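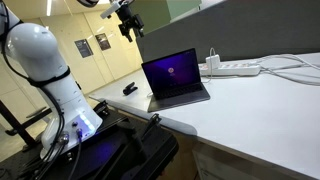
Husetti moves its two-arm test cell to a new mounting platform

The engineering firm Husetti has put its two-arm test cell back into daily use after a rebuild of the mounting and the cabling. The work began in August and took 18 working days, a few more than the plan allowed. The cell is used at the company's Dotbridge site to try out handling tasks before they go to the production hall next door.

The reason for the rebuild was a small fault that came back again and again. During long runs one of the two arms stopped with a communication error, usually in the second half of the night. The operators restarted the controller in the morning and the arm then worked normally, sometimes for several days. According to the maintenance log, the cell had 83 such stops between the start of the year and the summer break.

At first the technicians suspected the controller, and they exchanged one circuit board without any result. Later they found that the stops were more frequent in programs where the arm turned far to one side and stayed there. In this position a cable on the outside of the arm was pulled tight, and the pull went down to the connector at the base. The contact was not broken, but it was no longer reliable.

Both arms now have new outside cables with a longer loop at the shoulder. The loop gives enough slack for the full turning range, and the technicians have written its length in the setup sheet so that the next person does not need to guess. At the base the cables hang down freely from the connectors before they reach the first clamp. The old clamp was placed too near to the housing and has been removed.

The mounting was changed at the same time. Husetti ordered a new platform from Venter, a local metal workshop, after measurements showed that the old one moved slightly when both arms braked together. The movement was less than a millimeter, but it was enough to disturb the calibration. The bolts of the new platform were tightened in two rounds, with one night between them, and checked again after the first 50 hours of operation. Two of them needed a small correction.

Calibration took most of the last week. Each arm was first measured alone, with the other one parked in a raised position. After this the two arms were brought to the same reference points on the work surface, one after the other, and the difference was entered in the control software. The procedure has 188 points in total. It can be stopped and continued later, but the staff prefer to complete it in one day, as the temperature in the room changes in the evening and the values then drift a little.

The software for the cell is called Waltska and was written in the house. The new version saves the last minutes before every stop, including the joint positions of both arms. Before, the log contained only the error code and the time, and this was one of the reasons why the cable fault stayed hidden for so long. The new version also refuses to start a program if the calibration is older than the limit set by the maintenance team. The limit is four weeks at the moment and may be made longer if the values stay stable.

For the daily care there is now a short routine at the start of the morning shift. The operator looks at the cable loops, touches each connector at the base to feel if it is firmly seated, and moves both arms slowly through a fixed path at low speed. Gripper fingers are cleaned with a dry cloth, and the result is entered in the log. The routine takes some ten minutes - less than one restart with the old fault, when the work pieces also had to be taken out by hand.

Since the restart the cell has run every night without a communication error. Husetti says it is too early to call the problem solved, and a spare set of cables is kept ready at the site. The maintenance team will open the connectors of both arms for inspection at the end of the quarter.

A second cell at Dotbridge, with only one arm, has the same type of cabling and will be changed in the coming weeks. It will be out of use from a Thursday evening until the following Monday, and departments with tests planned in this period are asked to contact the maintenance office for another time.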